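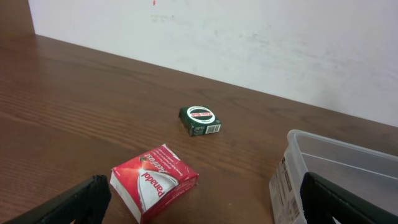 1. Bench and work area

Plornora returns counter, two-arm sorting bench, form 123
Inspected by: Sang-wook Maeng
Reviewed by: Fermín Medina
Date: February 23, 2026

1.1 Bench top free of liquid, loose tape and personal items. PASS.
1.2 Tabletop fixed, no movement under hand pressure. PASS.
1.3 Wall behind bench. PASS WITH COMMENT. Scuffs and gray smudges on the paint. Cosmetic. Log it and check again in August.
1.4 Small cartons laid within reach of the grippers. PASS. The Panadol box was between the open fingers at the time of the check, with the small green box farther back.
1.5 Carton condition. COMMENT. The Panadol box is slightly crumpled along its upper edge. Under the old manual procedure the clerk set a carton like this aside on sight. The arms do not make that decision. Until the rule is written into the Pareck job file, the clerk screens cartons before they go on the bench and initials the returns sheet.

2. Tub and item layout

2.1 One tub only, placed between the two item groups. PASS.
2.2 Tub empty before start. PASS.
2.3 Items do not touch each other or the tub. PASS at setup. Repeat after every manual correction.
2.4 Upright items stable. PASS WITH COMMENT. The small black item with the white cap tips over easily if the bench is bumped. Clerks have asked for a shallow holder. Request passed to Clultero, no reply yet.
2.5 Layout card posted at the bench. FAIL. The card still shows the earlier arrangement with the tub at the right. Replace before next shift. 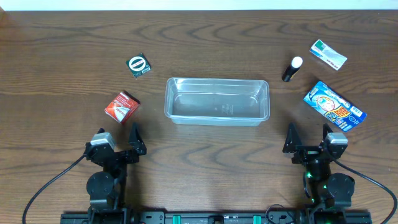
3. Arms, rail and cables

3.1 Mounting rail seated, bolts checked with the driver. PASS.
3.2 Joints turn freely with power off, no grinding. PASS.
3.3 Gripper fingers straight and tight on both arms. PASS.
3.4 Cables clear of the full range of arm travel. PASS WITH COMMENT. The cables loop out to the sides. Clerks standing at the end of the bench can catch one with a sleeve. Route and clip at the next service.
3.5 Stop button reachable from both standing positions. PASS. Tested from each side.
3.6 Service count. Finger pads are due at 3000 cycles. The counter was reset at the last change and is within limit.

4. Manual intervention

4.1 Clerk stops the arms before reaching over the bench. FAIL. Seen twice during the visit: hand in to straighten a carton with the arms still live. Both clerks knew the rule. Both said the restart takes too long. Restart measured at 66 seconds — this needs to come down, and Venter has the log.
4.2 Arms do not resume until the clerk confirms. PASS.
4.3 Item partly under a gripper is never pulled out by hand. Clerks briefed. PASS.

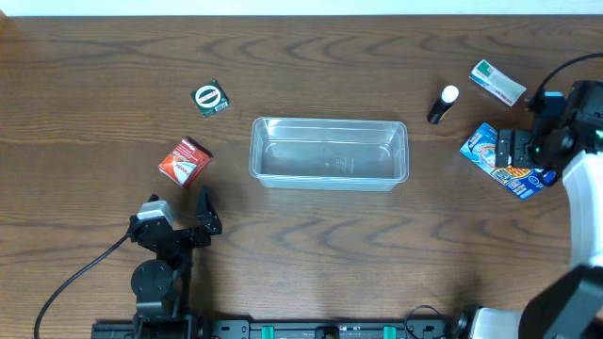

Item 4.3: right gripper over the blue package. Stop first, then move the item.

5. Staff and duties

5.1 All clerks on the roster trained on stop and restart. PASS, 100 percent signed.
5.2 Duties in the job sheet match the work done. FAIL. The sheet still lists hand sorting as the main task. Most of the shift is now screening, layout and clearing faults, and none of it is written down. Fermín Medina to issue a new sheet.
5.3 Standing time. COMMENT. Clerks used to walk between the counter and the shelves. They now stay at the bench for long periods. Anti-fatigue mat and a tall stool requested. Rotation with the front counter is on trial.
5.4 Fault reports. COMMENT. Clerks enter faults under one general code. Split it into missed grip, dropped item and wrong item, or the reports are no use to service.

6. Open actions

2.5 New layout card — Maeng
3.4 Cable routing — service contractor
4.1 Restart time, repeat briefing — Medina, Venter
5.2 Job sheet — Medina
5.3 Mat and stool — purchasing

Result: bench may remain in use. Items 2.5 and 4.1 to be rechecked before sign-off.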